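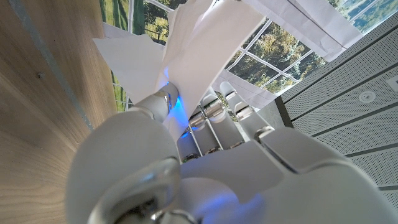
Packing Cell Automation: Frequently Asked Questions
Rudthorpe site, wrapping and tying benches
Revised 4/6/19

What work is being automated?
Hand wrapping in white paper and tying with jute twine. The Karkilard humanoid units are being set up for these two tasks only. Carton sealing, labeling and loading stay as they are.

Why a humanoid unit and not a wrapping machine?
Order sizes vary too much for a fixed machine. The catalog has 452 active items, and 73 of them have no standard carton. A five-fingered hand can use the benches and hand tools already on the floor.

Will packing jobs be cut?
No positions are being removed under the current plan. There are 6 packers per shift on the wrapping line. Of these, 2 will move to cell operator duty, which covers restocking, fault clearing and final inspection. The remaining packers continue with fragile and oversize orders.

Does the cell operator role pay more?
Yes. It is graded one step above packer. The higher rate starts on the first day of sign-off, not the first day of training.
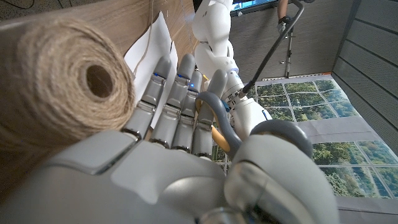 What are the known limits?
Paper and twine are both difficult materials. Paper creases under uneven finger pressure, and a sheet that is picked up by the corner tends to fold over itself. Twine has a loose end that must be located before each tie. Expect slower cycle times than a trained packer until the Marinescu grip settings are final.

Who inspects finished parcels?
The cell operator. Every parcel is checked for exposed corners, torn paper and slack knots. Rejects go in the gray tote and are rewrapped by hand. They do not count against the operator's numbers.

Can I reach into the work area to fix a sheet or free the twine?
Only after pressing Hold and waiting for the arms to park. Hold keeps finger pressure on whatever is in the hand. Use Release to open the fingers. Do not pull material out of a closed hand.

Are packers being recorded?
The wrist cameras run while the cell is active. Footage is used for grip tuning and fault review. It is not used for attendance or individual performance.

How do I apply for operator training?
Add your name to the Floltska sheet in the shift office. Selection is by seniority within each shift. A second training group is planned for December.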